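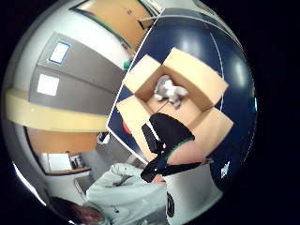 Reaching for the plush toy in the open box, before rectification.

Rectifying fisheye frames before you label them

This page covers the undistort step in Trallura, from a raw circular frame to a flat crop that the box detector can use. It assumes you have already imported a recording and can scrub through it in the viewer. If you can't, do the import page first.

The frame at the top is the one used throughout. It is a good test because the tabletop edge should be a straight line and the box flaps give you plenty of corners to check.

1. Fix the rotation

The raw frame is on its side, with the floor and walls running close to vertical. Open the Orientation panel and turn the preview until the room stands upright. Do this before anything else. The rotation is stored with the recording, so every later frame picks it up, and the detector was trained on upright frames only.

Rotate around the lens center, not the center of the file. The two are usually a few pixels apart. Trallura finds the lens center by fitting a circle to the black border. Press Fit and look at the overlay. If the overlay cuts into the picture on one side, drag it back by hand and press Lock.

2. Load the calibration

Choose Calibration, then Load, and pick the file made with your lens. Ours was shot with the Bresto checkerboard and saved from the Hindgate tool, but any file with the four fisheye coefficients will load. Do not use a calibration from a second lens of the same model. We tried it and the straight lines came out bowed near the rim.

When the file is in, turn on the line guide and lay it along the thin white edge of the table. In the rectified preview the edge and the guide should sit on top of each other. If the edge still bends, check that you locked the lens center in step 1.

3. Pick the crop

A flat image can't hold the whole circle without stretching the outer part badly. Set the output width to 1,544 and start with the default field of view. Then pull it in until all four flaps of the box are inside with a little room to spare. The cabinet and the door at the rim can go. They add nothing to a grasping task and cost you pixels where the toy is.

Keep the gloved hand and part of the sleeve in the crop. The hand mask needs some forearm to grow from, and it fails more often when it only gets fingertips.

4. Mask the reflections

A glossy table is hard on the segmenter. The pale patches on the right of the blue surface can come back as separate objects. Open Masks, choose Highlights, and set the threshold to 2. Higher values begin to eat into the toy, whose white patches are close in brightness to the glare. If that happens, draw an exclusion shape around the inside of the box and run the mask again.

5. Run the detector on one frame

Press Preview Labels. You want one label for the box, one for the plush toy and one for the hand. Small things along the table edge may get labels too, and you can switch these off by setting a minimum area.

Two problems come up often:

Box label too small. The detector has taken the inner walls and left out the flaps. Change the class from "container" to "container, open" and run it again.

Toy merged with box. Gray on tan is low contrast after rectification. Raise the local contrast one step - more than that brings out the grain of the cardboard and you get false edges.

6. Apply to the recording

Once the single frame looks right, choose Apply to All. On our machine a recording of 2,000 frames finishes over a coffee break. The output goes into a folder next to the original, and the raw frames are left as they were, so you can delete the folder and start over.

Scrub through the result and stop wherever the hand covers most of the toy. Labels tend to jump there. Fix them in the viewer with the Hold key, which carries the last good label forward until you release it.

The export format for the Coste planner is on the next page. It needs the rectified camera matrix as well as the labels, so leave "Write matrix" ticked when you save.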